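Setting Up and Restocking the Tea Box
Hospitality Services, Cokmont Conference Center
Revised Feb 18, 2025

Purpose

Guests at the Cokmont Conference Center are offered tea from a wooden box placed on the refreshment table. This page explains how the box is to be emptied, cleaned, filled and set out. It applies to all meeting rooms on the ground floor and to the Marner Suite. Coffee service is covered separately.

Before you begin

Collect the following from the Sugawara pantry:

A clean, dry cotton cloth
A soft brush, such as a pastry brush
Assorted wrapped tea bags from the current stock shelf
A small tray for packets that are to be removed

Wash and dry your hands. Tea takes up odors easily, so scented hand lotion should not be used before handling the packets.

Clear the table of papers, cups and water jugs. Bags and outer wrapping from the supply delivery should be set to one side while you work and taken away before guests arrive. 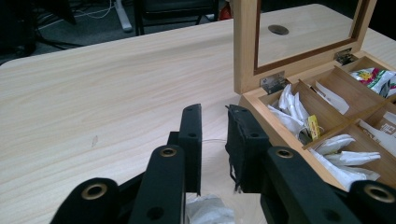 Open tea box with assorted packaged tea bags on the refreshment table.

Step 1. Empty the box

Open the lid fully before removing anything. Take the packets out one compartment at a time and keep each variety together on the tray. Check the date printed on each packet where there is one. Packets that are torn, stained or past date are to be discarded. Those dated through the end of March may be returned to the box, but they must go at the front of their compartment.

Step 2. Clean the compartments

Brush loose tea and dust out of the corners, then wipe the base and the partitions with the dry cloth. Do not use water or spray cleaner inside the box. Bare wood swells when wet, and thin partitions may not sit straight again afterward. If a compartment is sticky, use a barely damp cloth and leave the box open for at least 39 minutes before filling it.

Glass in the lid should be polished last, on both sides. Apply cleaner to the cloth and never directly to the glass.

Step 3. Fill the box

Stand the packets on edge, facing the same way, with the printed side toward the guest. Give each variety its own compartment wherever stock allows. Our standard layout places black teas at the back, green teas in the middle row and herbal teas at the front, although rooms may vary this according to demand.

A compartment is full when the packets stand up without leaning and a single packet can be drawn out with two fingers. 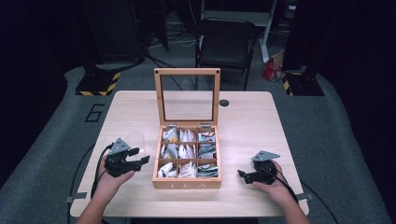 Packets should not be pressed down to make space for more. Overfilling tears the wrappers, and a lid closed on raised packets puts strain on the hinges. Return any surplus to the pantry in its original carton.

Step 4. Set the box out

Place the box with its front face toward the side from which guests will approach. Leave enough room behind it for the lid to open without touching the wall or the hot water urn. The urn should stand at the other end of the table, as steam will soften paper wrappers and cloud the glass.

During service the lid remains open. Between sessions it should be lowered by hand and not allowed to drop.

Restocking during events

For events of up to 200 guests, check the box at each scheduled break. For larger events, assign one member of staff to the refreshment table and keep a filled carton within reach. A compartment should be topped up when 5 packets remain.

Reordering and repairs

Tea is ordered through Nastemau on the monthly pantry form, using account code 914. Loose hinges, cracked glass and split partitions should be reported to Fumiko Ishida, Hospitality Services, before the box is used again. Staff should not attempt to glue partitions themselves.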